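电住在墙里吗?
——给爱问问题的小朋友讲讲电的旅行

晚上你钻进被窝,啪的一声关掉台灯,屋子就黑了。第二天天还没亮透,你迷迷糊糊伸手一按,又是啪的一声,光就回来了。你有没有想过,夜里那些光都躲到哪儿去了呢?它们是不是缩在墙里的小洞洞里睡觉,等你按开关的时候再跑出来?

我小时候真的是这么想的。那时候我家住在乌尔卡德镇,房子很老,墙也很厚,我总把耳朵贴在墙上听,想听听电在里面打不打呼噜。我什么也没听见,只蹭了一耳朵白灰,被奶奶拉到水盆边洗了半天。所以如果你也问过这样的问题,千万别觉得不好意思,咱们今天就搬个小板凳坐好,慢慢地、从头说起。

小得看不见的搬运工

你身边所有的东西,桌子、苹果、袜子、你的鼻子尖,都是由很小很小的颗粒组成的,这种颗粒叫作原子。原子小到什么程度呢?拿放大镜看不见,拿学校里的显微镜也看不见。可是原子里面还有更小的东西,其中有一种名叫电子。

电子是一群闲不住的小家伙。在有些材料里,电子被原子拉得紧紧的,想出门也出不去,比如橡胶、玻璃、塑料和干燥的木头。在另一些材料里,有一部分电子可以在原子之间溜达,从这家串到那家,比如铜、铝、铁这些金属。如果有一股力量推着它们,让它们朝着同一个方向慢慢挪,这就有了电流。

容易让电流通过的材料叫导体,很难让电流通过的材料叫绝缘体。你看看家里的电线(只看,不要拉,也不要剪),外面那层软软的皮是绝缘体,里面藏着的金属丝是导体。电子在金属丝里走,外面的皮把它们拦住,这样大人拿着电线插插头的时候,手就不会碰到电。如果哪天你发现电线的皮破了,露出了亮亮的金属,别碰它,马上去叫大人来。

一定要能绕回来

现在要说到一件特别要紧的事情了,请你把耳朵竖起来。电流走的路得是一个圈。

你可以想象一下操场上的跑道。小朋友们一个挨一个站满了跑道,体育老师一吹哨子,大家一起往前走,前面的人走到哪里,后面的人就跟到哪里,一圈又一圈,谁也不会掉队。可要是有人在跑道中间挖了一条大沟呢?走到沟边的小朋友停下来了,后面的也只好停下来,整个队伍就都不动了。

电走的这个圈,我们叫它电路。最简单的电路里有一节电池、一个小灯泡,还有几根导线。电池就像吹哨子的老师,负责推着大家走;导线就是跑道;小灯泡呢,是跑道上特别窄的一段,电子从那里挤过去的时候,会把里面的细丝弄得很热,热到发出光来。(现在很多灯用的是另一种会发光的小零件,名叫发光二极管,它不用烧得那么烫就能亮,所以更省电。)

开关又是做什么的呢?你大概已经猜到啦!开关就是那条可以挖开、也可以填平的沟。你把灯打开,沟就填平了,圈接上了,电流就能走了;你把灯关掉,圈断开了,电流就停下。所以夜里光并没有躲进墙里,它只是没有被造出来。光不像玩具,收进箱子里还是原来那一个。你每次开灯,看到的都是崭新的光。

为什么一按就亮

有个小朋友听到这里,给我写了一封信,她叫妮加特。她问我:既然电子是慢慢挪的,那为什么我一按开关,灯马上就亮,不用等它们从电池那边走过来呢?

这个问题问得真好,我读完高兴得在厨房里转了一圈,差点把茶打翻。你再想一想刚才那条跑道,跑道上本来就站满了人,对不对?哨子一响,每个人几乎同时迈步,灯泡旁边的那几个小朋友马上就开始走了,用不着等站在老师身边的人跑过来。导线里也是这样,电子本来就到处都是,推它们的那股劲儿传得快极了,快得你的眼睛根本来不及发现。至于每一个电子自己,它走得可能比蜗牛还慢呢。

在家里你也可以试试看。找一根长长的吸管,再找一些能塞进吸管里、大小正合适的小珠子,把吸管塞得满满的,然后从这一头再轻轻推进去一颗。你看,另一头立刻就掉出来一颗!掉出来的那颗可不是你刚推进去的。做这个游戏的时候请用手指推,别用嘴吹,更别用嘴吸,珠子也要离弟弟妹妹远一点。

从房子那么大的圈到手心那么大的圈

讲完了简单的圈,我们来讲讲复杂的圈。一个灯泡、一节电池,几根导线就够了。可是收音机呢?计算器呢?会唱歌的生日贺卡呢?它们里面要做的事情多得多,得有很多零件一起帮忙,如果每两个零件之间都拉一根电线,里面就会乱成一碗打翻了的面条。早些年的收音机里面真的就有点像面条,修收音机的师傅要戴着眼镜,一根一根地找过去,找得满头是汗。

后来人们想出了一个聪明的办法:把路印在板子上。先准备一块不导电的薄板,板子上铺一层很薄的铜,再把用不着的铜去掉,留下来的铜就变成了一条条细细的小路。零件焊在小路旁边,该跟谁连就跟谁连,整整齐齐的。这样的板子叫作印刷电路板,大人们常常就叫它电路板。最常见的电路板是绿色的,可也有蓝的、黑的、白的,还有红的。颜色来自表面那层保护漆,漆下面的小路还是铜做的。

电路板上的零件各有各的本领。有的叫电阻,它让电流走得费劲一点,免得后面娇气的零件受不了。有的叫电容,它像一个小水桶,可以先装一点电,等需要的时候再放出来,有一种电容长得像小罐头,圆圆的,外面银光闪闪。还有一种叫芯片,黑黑的、方方的,肚子里藏着许许多多小得不得了的开关,我们以后再找个长长的下午专门讲它。 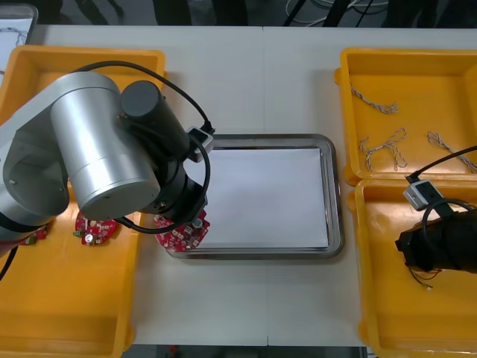 拉希德·拉加卜觉得,用小水桶来比电容还不够好,他说在他班上,孩子们听了水桶,就会问桶会不会漏、漏出来的电会不会把地板弄湿,所以他宁可说电容像一块弹簧垫子,你压它,它就把力气存起来,你松手,它就把力气还给你。

拉希德的弹簧垫子我很喜欢,从今往后我大概也要借来用一用。不过关于漏不漏的问题,孩子们问得一点儿也不傻,电容里存的电真的会一点一点地跑掉,只是不会弄湿地板。有些电器拔掉插头以后,指示灯还会亮一小会儿才灭,那常常就是电容在把存下来的电慢慢交出来。也正因为这样,大人们总说,旧电视机、旧微波炉不可以拆开玩,哪怕它已经拔了插头,里面也可能还存着危险的电。这件事请你一定记住。

电从哪儿来

电池里的电从哪儿来呢?电池肚子里装着几种不同的材料,它们碰在一起会发生化学变化,变化的时候就能推着电子往外走。等这些材料变得差不多了,推不动了,我们就说电池没电了。用完的电池别随手扔掉,问问家里的大人,附近哪里有回收电池的箱子。

墙上插座里的电就来得远了。它从发电厂出发,顺着又高又长的电线,翻过山坡,跨过河流,经过你家附近的变电设备,最后才走进你的房间。发电厂里通常有一种很大的机器,名叫发电机,里面有磁铁,也有一圈一圈绕得密密的铜线。让磁铁和铜线一个转、一个不转,铜线里就会有电流产生。

那么,是谁在推着发电机转呢?有时候是从高处冲下来的水,有时候是风,有时候是烧开水冒出来的蒸汽。没错,就是跟你家水壶里冒的差不多的蒸汽,只不过多得多,也烫得多。还有一种发电的办法,连转都不用转,那就是太阳能板,阳光照在上面,就能让电子动起来。你要是见过屋顶上那些深蓝色或者黑色的大板子,多半就是它们。

插座里的电和电池的电还有一点不同。电池里的电一直朝着一个方向推,叫直流电。插座里的电呢,一会儿往这边推,一会儿往那边推,来来回回像在拉锯,叫交流电。在有些国家,它一秒钟要来回60次!你眨一下眼睛的工夫,它已经来来回回好多趟了。

插座里的电比小电池里的电力气大得多,会把人伤得很重,所以手指、钥匙、铅笔、发卡,什么都不可以往插座里塞。湿着手的时候也别去碰插头和开关,先用毛巾把手擦干再说。

毛衣里的小闪电

冬天脱毛衣的时候,你有没有听见过噼噼啪啪的声音?如果屋里够黑,还能看见小小的火星呢!我第一次看见的时候,以为毛衣要着火了,抱着它就往浴室跑。其实那也是电,叫静电。

两样东西互相摩擦,一样东西上的电子会跑到另一样东西上去。多了电子的那一边和少了电子的那一边,都想恢复原来的样子,攒得多了,电子就会一下子跳过去,噼啪一声,就是你听到的那个声音。人们很早就知道,用毛皮摩擦过的琥珀能吸起羽毛。到了三百多年前,已经有人造出会转的大圆球,用手摩擦它来看火花,不过那时候谁也没想到,电以后还能用来煮饭、洗衣服和打电话。

天上的闪电呢,跟毛衣里的小火星是亲戚。云里面的小冰粒和小水滴撞来撞去,让云的不同地方带上了不同的电,攒到不能再攒的时候,就轰隆一下放出来。打雷的时候请待在屋子里,别站在大树底下,也别在水里玩。

做一个不用插头的小实验

最后我们来动动手吧。你需要2样东西:一个吹好的气球,和一些撕得碎碎的纸片。找一个干燥的日子做最好,下雨天空气潮,电子容易溜走,实验就不太灵。

把碎纸片撒在桌上。拿气球在你的头发上来回蹭一蹭,多蹭一会儿,蹭到头发飘起来为止(照照镜子,保证你会笑)。然后把气球慢慢靠近纸片,先不要碰到它们。纸片会一片一片站起来,有的还会跳到气球上,贴着不肯下来。

你也可以把蹭过的气球轻轻放到墙上,看它能贴多久。如果家里有好几个人一起玩,可以比一比谁的气球贴得最久,我家上次比赛是奶奶赢的,她的头发又白又软,蹭起来特别有劲。

要是气球怎么都不听话,别着急,把手和头发擦干,换一个气球再试。或者换个材料也行,羊毛围巾、毛袜子都可以拿来蹭,哪一种最好用,你试完了记在小本子上,画一张图也可以。写信告诉我的时候,别忘了说说那天是晴天还是阴天。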